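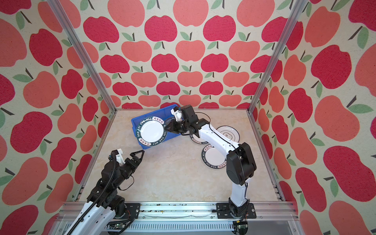

1. What we set out to check

Our question was a small one: does a patterned surround make a tidying job harder to follow, and does clearing plates into a bin save any trouble over stacking them? The module handout took the second point for granted. We were not convinced, and after finishing the work we are still only half convinced.

The wallpaper is the apple print sold by Pandberg, in raspberry red and coral pink on a speckled cream ground. It covers three walls. The shop calls it "calming". On the back wall the apples sit small and tidy in their rows. The side walls are another matter, and from where we sat the apples there looked huge and pulled out of shape. Two of us found this tiring by the end of a session, though we did not measure tiredness and would not put much weight on it.

2. The surface

The floor panel has a marble-like pattern in beige, cream and pale grey. Vasilakis lists it as suitable for kitchens. Our worry was that pale dishes would be hard to pick out against the veining, and a plain white saucer did get overlooked in an early trial. A darker panel might have been the better choice, but the budget was 400 and the wallpaper had used up more of it than planned.

The groove along the front rail collects bits. It should be brushed out before each session, and our log shows that this was often skipped.

3. The bin and the dishes

We used a blue plastic bin from Hevov with sloped sides and a thick rim. The sloped sides are supposed to help dishes settle. We doubt this. A plate put in at an angle tends to stay at an angle, leaning on the side and taking up room that a second plate could have used.

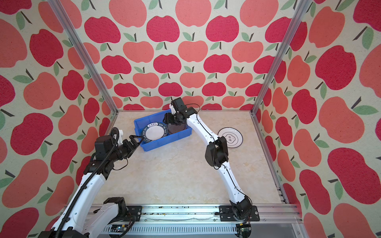 The plate with the dark navy rim was the easiest to keep track of, partly for its lettering, HAO SHI MEI. The dark brown round dish was easy against the pale surface and much less so once it was in shadow. Neither result says a great deal about wallpaper.

We ran 6 sessions, which is too few. The Mero guide we followed suggests repeating everything against plain walls, and we ran out of time to do that. Without it, any claim that the apples made a difference is a guess. The plain-wall sessions are pencilled in for November, if the room is free.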